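I've been using the simulator that comes with the Kiani arm kit since November, and a few people have asked whether it's worth paying for before the arm itself shows up. Short answer: mostly yes, if you plan to write your own code. If you only want to click buttons and watch things move, I'd wait.

Some background. Kiani is sold by Bestberg as a bundle. You get the arm, the two-finger gripper, a power supply, and a license for Romon, their simulation software. You can also buy the Romon license alone for $300, and they take that off the price if you order the hardware later. I did it in that order. My arm is still on back order, so nothing I say in this post covers the motors, the cables, or how loud it is.

Installation took most of an evening. The download is big and the installer wanted a newer graphics driver than the one I had. After that it ran fine on my desktop, which has 32 GB of memory. On my laptop it opened, but every change of view took long enough that I gave up.

The starter scene is a teal surface with teal blocks on it, a big one and a small cube. The first tutorial has you move the arm, close the gripper, and save the view from a virtual camera. You can put the camera anywhere, including right up against the arm, and I've spent a lot of time with it close in, because that's where my own project will need it.

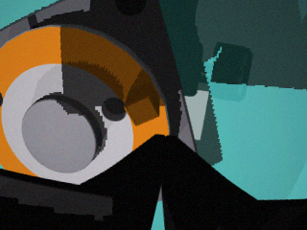
*Page last changed: November, 9:40 p.m.*

At that distance you can see how plain the rendering is. The orange ring and the pale band inside it are flat color, and the shadow across them has a stepped edge like an old video game. The black gripper fingers are solid shapes with hardly any shading. If you want nice pictures for a presentation, this is the wrong tool. I was testing code, so I cared more about whether the parts were where the software said they were.

On that point Romon did well. I wrote a small script that reads the joint angles, works out where the fingertips should be, and compares that with what the simulator reports. The two agreed every time I ran it. I also asked for poses the arm can't reach, and it returned a clear error with the name of the joint that hit its limit. The last simulator I used would just fold the arm through itself and carry on.

Gripping is weaker. The default friction setting is too low, and the cube slid out of the fingers on nearly every lift until I changed it. The setting is in a text file in the project folder and the manual doesn't mention it. Chiamaka Ekwueme, who runs the Bikero user forum, pointed me to an old thread with better values. With those I could pick up the cube and set it down again. I have no idea yet how close that is to the real gripper.

A few other things I wrote down as I went:

- The Python library is easy to read. Most functions do what their names say.
- Saving a camera view gives you the color picture and a depth file. The depth file is in meters, though the manual says millimeters.
- There is no undo in the scene editor. Save often.
- Shadows can be turned off, which speeds things up a lot if your code doesn't look at color.
- The license covers 4 computers. Moving it to a new one means emailing support.

I've emailed support twice. The first reply came the next morning and solved the problem (my mistake, a wrong path). The second, about the depth units, got a note saying they'd fix the manual. It hadn't changed when I looked last night.

As for the price, there are free simulators that do more and look better. I've tried two. What you pay for with Romon is a model of this one arm that's already set up, with limits and link lengths filled in. Building that myself for my previous arm took me 4 weekends, and I never fully trusted it. For me the $300 was fair, especially with the credit toward the hardware. If you already have a setup you like and don't mind measuring things, you can skip it.

I'm going to keep working on the pick routine with the camera mounted close to the gripper. The friction values I'm using are in the comments under my last post, along with the script for checking fingertip positions. When the arm ships I'll run the same script on it and post the numbers.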